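602号室 洗濯コーナーと服まわりの点検リスト(コメント多めです)

前に書いた台所の点検リストが思ったより読まれていて、今度は服のほうもやってみました! うちはDulachという古めのマンションの602号室で、洗濯関係と服を掛けるところが同じ部屋にまとまっています。便利なんですけど、水と電気と布が全部近くにある部屋なので、ちょっと気をつけたいところが多いんですよね。

項目は13個。わたしは季節の変わり目に全部、あとは気が向いたときに前半だけやっています。今回は9月の分です。ちょうど半袖と長袖が入り混じって、ラックがいちばん混み合う時期でもあります。

書き方はこんな感じ。
○……問題なし
△……気になるけど様子見
×……その日のうちに直す

用意するもの
・懐中電灯(スマホのライトでも可)
・メジャー
・乾いたぞうきん2枚
・六角レンチとプラスドライバー
・メモ帳、またはこのページを印刷したもの

六角レンチは家具についてくる安いので十分です。わたしは引き出しのどこかに入れたはずなのに毎回見つからなくて、今回も探すところから始まりました。いま輪ゴムでメモ帳にくくりつけてあります。

床と通り道

□ 1 ドアから窓まで、服やかごをよけずに歩けるか
結果:△
洗濯かごがちょうど真ん中にありました。いつもそこに置くんですよね、ドアを開けてすぐだから。昼間はよけて歩けるからいいとして、夜中に電気をつけないで入るとすねをぶつけます(経験者です)。かごの定位置を窓の下に変えました。一週間続いたら○に書きかえます。

□ 2 床に水のたれた跡や、白っぽい輪じみがないか
結果:○
しゃがんで、懐中電灯を床すれすれに寝かせて照らすと見やすいです。上から照らすと全然わからないのに、横からだと足の裏の跡まで見えてしまって、点検のつもりが床掃除になりました。今回はしみはなし。前は一か所だけあって、犯人は濡れたまま置いたバケツでした。

□ 3 マットやラグの端がめくれていないか
結果:×
めくれてました! 角がくるんと。前から気になっていたのに、見慣れるとだめですね。裏に貼っていた滑り止めシートがほこりで全然くっつかなくなっていたので、はがして洗って、乾かして貼り直しました。シートは水で洗えばけっこう復活します。ただし洗えるかどうかは商品によるので、パッケージを見てください(捨てちゃった人はお店のサイトで)。

電気まわり

□ 4 電源コードが家具の脚の下敷きになっていないか
結果:○
コードは目でたどるより、手でなぞったほうが早いです。もちろんプラグを抜いてから。うちはラックを動かすたびに脚でコードを踏みそうになるので、壁ぎわに寄せて結束バンドでまとめています。きつく束ねすぎないように、指が一本すっと入るくらいで。

□ 5 コンセントとプラグのあいだにほこりがたまっていないか
結果:△
ふわふわのがいました。服が多い部屋は糸くずがすごいんです。台所より断然こっち。プラグを抜いて、乾いたぞうきんで刃の根元まで拭きます。濡れぞうきんは使いません。前に霧吹きしたぞうきんで拭こうとして家族に本気で止められました。はい、すみません。

□ 6 延長コードにあれこれつなぎすぎていないか
結果:○
書いてある上限のワット数と、つないでいるものの合計を見比べます。製品の裏のラベルって、どうしてあんなに字が小さくて、しかもいちばん手の届かないところにあるんでしょう。スマホを差し込んで写真に撮って、あとで拡大して読むのがおすすめです。読んだ数字はマスキングテープに書いてコードの根元に貼りました。次からは読まなくて済みます。
ひとつ書いておくと、アイロンは必ず壁のコンセントに直接です。うちのルール。

置いてある機器と水まわり

□ 7 洗濯機を手で押してみて、がたつきがないか
結果:○
上の角を両手で軽く押します。右手前、左手前、と対角線に。ごとっと言ったら脚の調整です。前は脱水のたびにすごい音がしていて、てっきり寿命だと思っていたら、脚がひとつゆるんでいただけでした。あのとき買い替えなくて本当によかった……。

□ 8 給水ホースの根元がにじんでいないか
結果:○
ティッシュを一枚、つなぎ目に巻いて少し待つ方法でやっています。目で見て大丈夫そうでも、ティッシュは正直です。ついでに蛇口も一度閉めて、開けて。ずっと開けっぱなしだと固くなって、いざ閉めたいときに回らないらしいので、練習みたいなものです。
ホースの予備はまだ買っていません。近所のSturixというホームセンターに見に行ったら種類が多すぎて、うちの型がどれだかわからずに帰ってきました。今度は古いのの写真を持って行きます。

□ 9 風の通る穴や吹き出し口を、服やタオルがふさいでいないか
結果:△
これ、今回いちばん反省したところです。掛けきれないバスタオルを「ちょっとだけ」と思って機器の上に置いて、それが垂れて、という流れ。置いた本人(わたし)に悪気はまったくないんですが、結果は同じですからね。穴のあいた面の前は手のひらを広げたぶんだけ空ける、と決めました。掃除機のブラシで穴の表面のほこりも吸っておきます。強く押しつけると傷になるので、なでるくらいで。

ラックと服

□ 10 ラックのねじと継ぎ目がゆるんでいないか
結果:×
柱を持って、軽く左右にゆすります。ぎしっと言ったのでレンチで締め直しました。木のラックは季節でちょっとずつゆるむ感じがあって、わたしの場合は冬の終わりと9月に締めると落ち着きます。締めすぎると木が割れそうで怖いので、止まったところでやめておきます。力自慢の人は特に注意!
柱のてっぺんも触ってみてください。ここがささくれているとニットがひっかかって泣きます。
ハンガーは2000円でセットになっているのをMangubatという雑貨屋さんで買いました。木のやつ。高いかなと迷ったんですけど、肩のところが丸くて、Tシャツの首が伸びないんです。ただ木は針金ハンガーより重いので、数が増えるとラックへの負担も増えます。掛けっぱなしの空ハンガーはときどき減らすこと。(減らした空ハンガーの行き場がないのが次の悩みです)

□ 11 服の量と壁ぎわのすき間を見る
結果:○
ラックに掛けている服は、前から見て一枚ずつ肩がわかるくらいがわたしの目安です。紺のと、緑の半袖Tシャツと、青みがかったグレーのシャツ。並べてみて気づいたんですけど、わたし寒色ばっかりですね? 半袖はまだ着るのでしまいません。毎年このへんで早まってしまいこんで、暑い日に箱をひっくり返すはめになるので。
壁ぎわでは、白い穴あきパネルを立てかけてあるところに布が寄っていかないかも見ます。壁はうすいグレーの無地で、布っぽい感じの手ざわりに見える面なので、服の色移りやこすれがないか、ときどき近くで。ポスターを貼ろうかと思ったことも何度かあるんですが、何もないほうが汚れに気づきやすくて、結局そのままです。

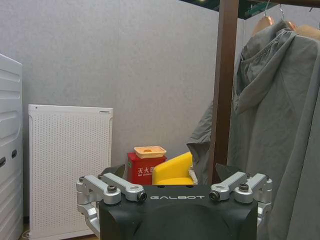
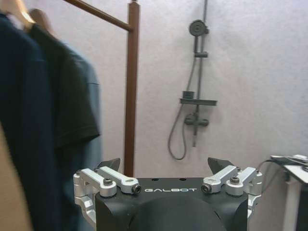

□ 12 湿気とにおい
結果:△
鼻で点検です。部屋を閉めて外に出て、戻ってきて最初のひと呼吸が勝負(ずっと中にいると慣れてわからなくなります)。今回はラックのうしろ側だけ、ちょっとこもった感じがありました。ラックを壁から少し手前に出して、夕方まで窓を開けておいたらだいぶましに。雨が続く週にもう一回やります。
除湿剤はGrurkardのタンク式を使っています。水がたまったら線のところで交換なんですけど、これを倒すと床がぬるぬるになって大変なので、足のあたらない隅に置いてください。うちは一度やりました。拭いても拭いてもぬるぬる。あれはもう嫌です。
服のほうは、厚手のものだけ脇のあたりを触って、ひんやり湿った感じがないかを見ます。湿っていたらもう一晩。アイロンで乾かそうとするのは、わたしの場合だいたい失敗します。

□ 13 もしものときに手が届くか
結果:○
蛇口と、ブレーカーと、窓。この三つまで何も動かさずに行けるか、実際に歩いてみます。頭の中で考えるだけだとつい○にしちゃうので、ちゃんと歩く。今回、窓の前に踏み台が出しっぱなしだったのを片づけて○にしました。(片づけてから○をつけるのはずるいかもしれません)
小さいお子さんがいるおうちなら、踏み台は使い終わったらすぐ別の部屋へ、がいいと思います。友だちの子どもが来たとき、ラックの横棒にぶら下がろうとしていて冷や汗をかきました。

測っておくと便利なメモ

点検のついでに測った数字を書いておきます。うちの場合なので、そのまま参考にはならないと思うんですが、どこを測るかの参考には。

・ドアの内側の幅 827ミリ
ラックを組んだまま廊下に出せるかどうか、これでわかります。うちはラックを斜めにすればぎりぎり通ります。
・窓の下のかご置き場
かごより手のひらひとつぶん広いです。数字で測るのを忘れました。次回。
・床から横棒までの高さ
ロングコートを掛けて裾が床につかないか、本物のコートで確認したほうが早かったです。

今回直したもの、持ち越したもの

その日に直した
・ラグの角の滑り止め(3番)
・ラックのねじ(10番)

様子見
・かごの置き場所(1番)
・コンセントのほこり(5番)。拭いたけど、どれくらいでまたたまるか見たい
・タオルの「ちょっと置き」(9番)
・ラックのうしろの湿気(12番)

買うもの
・給水ホースの予備。写真を撮ってからSturixへ
・滑り止めシート、念のため
・マスキングテープ(6番で使い切りました)

いただいた質問から

台所のリストのときに聞かれたことで、今回にも関係ありそうなものを。

全部やるのにどれくらいかかるのか、というもの。途中で掃除を始めなければ、朝のコーヒーが冷める前に半分は終わります。わたしは必ず掃除を始めるので午前中いっぱいかかります。スピード重視の人は、ぞうきんを別の部屋に置いておくといいかも。

賃貸でもラックを壁に固定したほうがいいか、というもの。うちは壁に穴をあけたくないので固定はしていません。そのかわり重いコートを片側に寄せないで、左右に分けて掛けています。地震が心配な方は、管理会社に聞いてから突っ張り式などを考えてみてください。壁の種類によって合う合わないがあるみたいで、わたしには断言できないです。

×が多くて落ち込む、というお便りもありました。わかります! でも×はその日に直せるものにつける印なので、むしろ△がずっと残っているほうが気になります。うちの1番の△、じつは前回からの引き継ぎです。かごはいま窓の下にあります。今朝の時点では。

印刷して使いたい方は、コメントを消して□の行だけにすると見やすいです。項目の増減もご自由にどうぞ。乾燥機を置いているおうちは、フィルターの糸くずの項目をひとつ足してください。うちにはないので、使っている方のやり方をコメント欄で教えてもらえるとうれしいです。次は玄関の靴箱まわりを書く予定で、もう傘立ての底を見るのがこわいです。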